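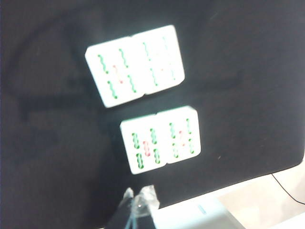 June 6, 2023

Morlow gripper kit, on trial from Cirum. Second session, with Viola on the laptop and me at the bench.

Task is still mahjong tiles on the black cloth, laid out in pairs. We stayed with bamboo tiles and used fives, so that the matching software has the red stick in the middle to go on. Glare from the ceiling light washes out the green on some faces. Turned the light at the far end off, which helped a bit.

Ran 78 picks. The supplier's default closing force is too high for tiles pushed up against each other: the fingers ride up on the seam and shove the neighbour. Dropped it from 100 to 15 in the settings and the neighbour mostly stays put. Lifts are slower at that setting – fine for us, maybe not for Gianni's line.

Wrist camera is soft at close range. The manual gives no way of changing the focus. Viola has written to Cirum to ask if there is another lens, and whether it comes under the 900 quoted for the kit.

The cloth creeps when a finger drags. Tape the corners next time.

Still to do: single tiles standing on edge, then the same set on bare table. Benedetta wants a yes or no before the trial runs out – no view from me yet.

E. Testa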